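Canesel Maple Work Board

Edge-glued maple surface for hole-grid tables

Overview

The Canesel work board is a flat maple surface sized for use on perforated breadboard tables. It gives a plain, pale background for sorting parts, blocks and small fixtures that would otherwise sit unevenly on the hole pattern. The board is made from solid maple strips, glued edge to edge and sanded flat on both faces. No veneer is used.

Color varies from strip to strip. Mineral streaks and visible grain are normal for the species and are not treated as defects.

Specifications

Material: hard maple, edge-glued
Thickness: 18 mm
Strip count: 12 or 13, depending on stock width
Finish: none (sanded) or clear oil on request
Front edge: square
Supplied with: board only

Placement

The board rests directly on the table. Remove any screw that stands above the table surface under the footprint of the board. Screws outside the footprint can stay in place. If the board must not shift, fit low stops in the nearest free holes on at least two sides — do not drill through the board itself, as the glue lines may open.
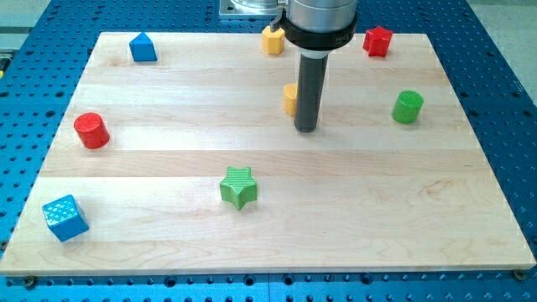 Nosipho Masilela wrote that the unfinished version picked up marks from colored plastic blocks after a few weeks of daily use, and asked whether oil could be applied later. It can. Sand lightly along the grain with 240 grit, remove the dust, and apply one thin coat to both faces. Oiling one face only will cause cupping.

Care

Wipe with a dry or slightly damp cloth. Do not soak. Store flat, off concrete floors, and away from heating outlets. Boards stored on edge for long periods may bow; turning the board over and leaving it under even weight usually corrects this.

Ordering

Lead time is 17 working days for oiled boards. Sanded boards ship from stock. Custom sizes are quoted by Regula Hauser at Canesel — include table hole pitch and the maximum footprint. The earlier 15 mm version was withdrawn in February and is no longer available.

Page revised Mar 30, 2018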